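# The Hand Behind the Hand

Every company that wants to automate a skilled job now tells the same story. You don't program the robot, they say. You show it. A person who is good at the work does the work through the machine, over and over, and a computer watches until it can carry on alone. At Hornar, which has spent two years trying to get a robot to tie surgical knots, the story comes with a number attached: 3637 demonstrations, each one a person at a console tying a suture with two steel wrists they aren't touching.

I went to see some of it on a Tuesday in July. The company rents half a floor above a tile showroom, and the consoles sit at the far end, behind a curtain. The operator puts her face into a viewer, her fingers into two padded grips, and her feet on a row of pedals. When she moves, the instruments move, at a fraction of the distance. She drives the needle, pulls the thread through, wraps it, grabs the tail, pulls, and does it again the other way for the second throw. Then someone presses a key, and the whole thing is saved as one example.

Watching it for an afternoon, I kept thinking how odd the word "showing" is. When my mother showed me how to sew on a button, she told me which parts mattered. She slowed down at the hard bit. She let me get it wrong and took the needle back. The robot gets none of that. It gets joint angles and pictures, and a file that says this one was good. If the operator scratches the thread against the jaw because she had too much coffee, that goes in too, with the same weight as the part where she does something clever.

Hornar knows this, and throws a lot away. Its engineers told me that a new operator's first 60 runs are never used. After that a reviewer goes through the recordings and marks which ones to keep. I asked how the reviewer decides. The answer was that you get a feel for it. So the feel has moved from the surgeon's fingers to the reviewer's chair, and the company is very proud of having gotten rid of the need for it.

There is also the matter of who is doing the showing. The pitch says surgeons. Some of the early data did come from surgeons, who are expensive and have patients to see, and the bulk of it now comes from trained operators on shifts. They are good, and I watched one of them tie knots I could barely follow. But she had learned on this machine, for this machine, and what she has learned is partly how to work around it. She pulls a little to one side so the thread stays in view of the camera. She pauses before each grab, a habit the reviewers like because it makes the recordings easier to cut. A robot that copies her will copy the pause.

Then there is touch. The consoles at Hornar send nothing back to the fingers. The operator judges how hard she is pulling by looking: the thread straightens, the surface dimples, the knot sits down. Surgeons who use remote instruments have long worked this way, and they manage. What worries me is one step further along. A person who judges tension by eye has years of real thread in her hands to draw on. The computer has only the eye. In the runs I saw it do by itself, it closed the first throw beautifully and then, twice, went on pulling well after the job was done. The thread held both times. I was told that it usually does.

The results, to be fair, are better than I expected. Out of a set of 13 knots tied without a human at the grips, nine were judged sound by the same reviewers who pick the training runs. Two slipped. One was never finished, because the jaw closed beside the tail instead of on it and then carried on through the whole motion holding air. The last was put down to lighting. Nine in 13 would be a fine score for a student in her second week. The student would also have noticed she was holding nothing.

Primodura, which makes the practice material for several labs, takes a cooler view than its customers do. Its people pointed out to me that one sheet is a lot like another, and that bodies are not. Tan, a smaller outfit that began with the same plan, gave up on full knots last year and now sells a console that scores human trainees. Protport still promises a machine that will close a wound while the surgeon steps out, and its slides say about 3000 more demonstrations should do it. I asked what would happen if they didn't. More demonstrations, I was told.

Nobody I spoke with could say what a demonstration leaves out. They could tell me its length, its file size, and its grade. The operator on the late shift came closest. I asked her what she would tell the robot if it could listen, and she thought for a while with her hands still in the grips. "Stop looking at my hands," she said. "Look at the thread."
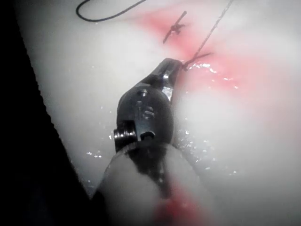

*Hold, pull, repeat: one jaw grips a fine strand close to a finished knot.*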